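Plavetti pouring method

From an encyclopedia of laboratory automation 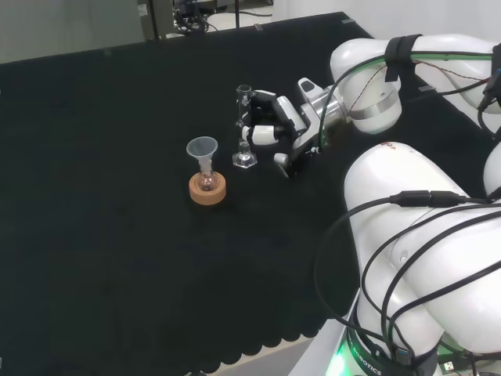
A multi-fingered hand holding a graduated cylinder beside a flask and funnel on a cork ring.

The Plavetti pouring method is a technique for teaching a two-armed robot to move liquid between pieces of laboratory glassware by imitation of human-guided runs. It was first described in a technical report dated Friday, January 12, 2018, by Azadeh Shojaei and Bernadette Masson, and takes its name from the workshop where the first trials were carried out. The report claimed that a robot trained this way could pour from a cylinder into a narrow-necked flask without a model of the liquid or the glass. How far the published results support that claim is disputed.

Method

An operator steers both arms through the task while camera images and joint positions are recorded. A network is then trained to predict the next short stretch of arm and finger motion from the most recent images. The original training set held 3,000 recorded pours. No force sensing is used at the fingertips, and the grip on the glass is learned from finger positions alone.

The standard task uses a graduated cylinder as the source and a round-bottom flask as the target. The flask is supported by a cork ring, and a plastic funnel is placed in its neck. Black cloth is laid over the table. The authors say the cloth was chosen to cut down on reflections, which had confused earlier versions of the system. Critics have taken the same remark as a sign that the method depends on a tidy background.

Reported results

The report gives a success rate of 80 percent. A trial counted as a success if the cylinder was still in the hand at the end and "most" of the liquid had gone into the funnel. The word "most" is not defined anywhere in the text, and no weights or volumes are given. Since measuring is the ordinary purpose of a graduated cylinder, several readers found this a strange thing to leave out.

Trials in which the hand failed to pick up the cylinder were restarted and did not enter the total. The report mentions this in a footnote. It does not say how many restarts there were.

Attempts to repeat the work

A group at Skutari tried to repeat the experiment in December of the same year, using the published training code with its own arms and glassware. It reported that pouring worked in fewer than half of its trials and got worse when the cork ring was moved toward the edge of the table. Shojaei replied that the Skutari cameras were mounted too low. The group raised them and saw a small improvement, which it described as within the spread of its earlier runs.

A second test, by Ellov, removed the funnel. The robot continued to pour at the height where the funnel's mouth would have been. Ellov took this to mean that the network had learned a path through space and was paying little attention to the flask. Masson has disputed that reading, pointing out that no training run was made without a funnel.

Influence

The task itself has lasted better than the method. A version known as the Wragg pour, which uses 4 sizes of flask and requires the transferred volume to be weighed, is used for comparing learned controllers. No result for the original Plavetti network on the Wragg pour has been published.

See also

Imitation learning
Liquid handling robot
Two-armed manipulation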